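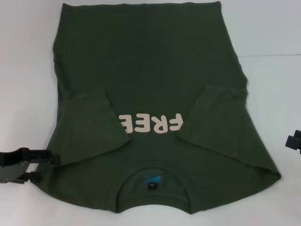 Liliana Mazza
Household editor, Putirico

How to fold a T-shirt sleeves-first (and whether you should bother)

I have read a great many folding guides and I believe very few of them. Most promise a drawer that stays tidy for ever. Mine lasted until July. Still, the sleeves-first fold is the one I keep going back to, mainly for shirts with a big print on the chest, so I'll set it out as plainly as I can.

What you need

A flat surface wider than the shirt. A table is best. Beds are recommended everywhere and I can't think why, as the mattress gives way every time you press on it. You can also buy a folding board. I tried the Ustance, which cost more than the shirts I was folding, and it went to the charity shop.

Step 1. Lay it out

Put the shirt down with the neckline towards you and the hem at the far side. Plenty of people work the other way up and get the same result. Smooth from the middle outwards with your palms. The hem will probably keep a slight wave in it. Leave it, you won't see it later.

Step 2. Bring in the sleeves

Take one sleeve by the cuff and fold it in over the body, then do the other. They'll lie at a slant, and that's fine. Check the underarms, where the cloth likes to bunch and leave a small pocket. Pull that flat with a finger or you'll have a lump in the finished parcel.
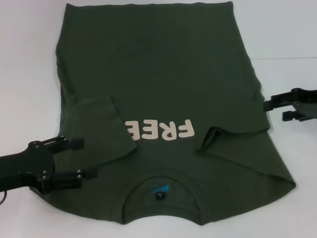 Both sleeves folded in, with the left one just over the end of the lettering.

A word about prints. Some guides say a sleeve must never touch one. I've folded mine across for years and seen no harm, though I wouldn't iron it like that.

Step 3. Fold in the sides

Bring each side in towards the centre so you have a long strip, the same width from top to bottom. Thirds are the usual advice. I do it by eye. If the shirt flares at the shoulders, take in a little more there.

Step 4. Fold up from the hem

Fold the hem to just short of the neckline, then fold in half again. If your drawer is shallow, go for thirds. The Druterberg method adds a final tuck so that the shirt stands up by itself. Mine fall over, tuck or no tuck, unless the drawer is full.

Does it save space?

A bit, compared with stuffing them in. Compared with any other neat fold, I doubt it. Thick cotton takes up the room it takes up. Rolling is better in a suitcase, and a hanger is less work if you have the rail for it.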